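Jutano Help > Robots & Automation > Grippers and hand tools

Hand-held gripper twists whatever it picks up, and the fingers don't meet square anymore

Viewed 1,651 times. Tagged: pads, linkage, hand-held, two-arm

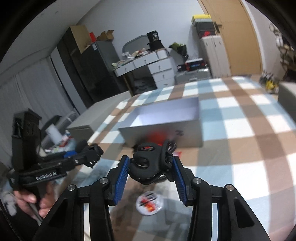
Asked by Stamatia Margaritis, Plostau. Last edited Monday

I look after a pair of hand-held grippers, one for each hand, the kind with a linkage on either side and blue pads on the fingers. The job is nothing grand. Pick up small stuff from a plaid cloth, put it in the gray box, keep going until your wrists file a complaint. Recordings from it go off to train a two-arm cell, so if my gripper picks things up badly the cell will learn to pick things up badly, with great confidence.

The left-hand one is a joy. The right-hand one has started to turn things. I close on something rounded, the fingers come in, and just as they bite the object swings a little, always the same way. Flat things are mostly fine. Anything molded with a curve to it ends up pointing somewhere I didn't ask for. When I close the fingers on nothing at all and hold them up to a lamp, there is a thin wedge of light between the pads near the tips and none lower down.

What I have done so far:

Wiped the pads with a dry cloth. No change.

Wiped the pads with a damp cloth. No change, and now I had a damp cloth.

Snugged up the round silver caps on the linkages. This made the fingers stiff, so I backed them off again, and I could not swear they are all back where they began. Yes, I know.

Squeezed the trigger very slowly to see if one finger arrives first. I think it does, but I have been staring at it for so long that I also think the wall is leaning.

Soft things are their own misery. Coiled cable is the worst of the lot, and it is on my list of objects so I can't just pretend it isn't there. If I take it too near the tips it rolls along the pad and tries to leave.

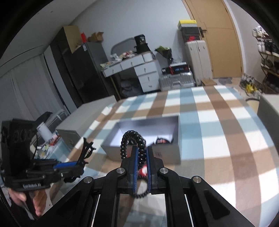

I get a better hold if I go in deeper and let the pads take more than one turn of the coil, but then letting go over the box is a slow business and the cable springs back into whatever shape it had in mind. I can't tell how much of that is the cable being a cable and how much is my crooked fingers.

So: is this the pads, the pivots, or me? And is there an order I should check things in, before I take the whole tool apart on a Monday night and find a part left over?

A Hauser pad kit is in the drawer if it comes to that. I would like it not to come to that, as the last time I glued anything I glued a spoon.

Grigoris Triangafyllou's answer was merged with the one below at his request.

Grigoris Triantafyllou

It's the pivots, and I'm afraid you did part of it with the screwdriver. But the wedge of light was there first, so you get to share the blame.

Start with play. Hold the body still, open the fingers halfway, and wiggle one fingertip sideways between thumb and finger. Then the other. They should feel the same. If one clicks or rocks and the other doesn't, the loose side gives way when you bite on something round, and the object turns toward it. Flat objects spread the load over the whole pad and hide the trouble, which fits what you're seeing.

To set the pivots again:

Back off all the caps on both arms until each arm swings under its own weight. Don't take them out.

Close the fingers gently on something with straight, parallel sides. I use a steel block 33 mm wide that came out of a scrapped fixture. Any true block will do as long as it isn't wood that has lived in a damp shed.

With the block held, bring the caps in a little at a time, crossing from one arm to the other. Stop at the first hint of drag. If you feel drag you went past it, so come back a hair.

Take out the block and work the trigger 150 times. It's dull. Put the radio on. Caps that are going to walk will walk by then, and you can mark each one with a dot of paint across the edge so next time you can see at a glance which has moved.

Lamp test again. If the wedge is gone, put the screwdriver away, ideally in another building.

On the cable, deeper is right. Grab it across the coil, with the turns lying against the pad like rungs, and don't squeeze it flat. A squashed coil stores up a grudge and pays it back when you open. For the release, lower it until it touches the bottom of the box before you let go.

Also do the left-hand gripper while you're at it, even though it's behaving. Two tools that feel different in the hand will make you favor one, and that shows up in the recordings.

Comment from Stamatia Margaritis

Wiggled. Right-hand tool, one finger rocks, very slightly, with a tick I can feel more than hear. The left-hand one doesn't. Now I have to go and find a block.

Milagros Fajardo

Just put new pads on. Always the pads. Mine were shiny and everything slid, changed them, fixed. Takes up to 60 minutes if the old glue is stubborn.

Comment from Grigoris Triantafyllou

Sliding and twisting are different complaints. New pads on a loose arm will wear crooked.

Comment from Milagros Fajardo

mine are fine

Sofia Rallis

Agree with Grigoris on the order, but don't write the pads off entirely. Once the pivots are right, look along each pad from the tip end with a light behind it. If the ribs near the tip look lower than the ribs near the root, the pad has worn to match the crooked arm, and straightening the arm will leave you with a wedge facing the other way. I've been caught by that. I spent an evening chasing a loose screw that was perfectly tight.

If you do change them, change both pads on that tool together. Get the old glue off with a plastic scraper. Dry-fit first, close the fingers with a slip of paper between the pads, and tug the paper at the tip, middle and root. The pull should feel even all the way down. Only then glue. Leave it closed on the paper overnight, with a rubber band around the trigger, and don't peek.

No oil on the pivots, by the way. I tried a drop of Rulline on mine and it crept down onto the pads. For a week I couldn't have picked up a brick.

Comment from Stamatia Margaritis

Pivots reset, both tools, paint dots on. The tick is gone. There's still a sliver of light at the tips but it's much thinner, and looking down the pad I think Sofia is right about the ribs. Opening the Hauser kit tonight. The spoon has been moved to a safe distance.

Comment from Sofia Rallis

Wear gloves. And check the paint dots before you glue, in case one of them has wandered already.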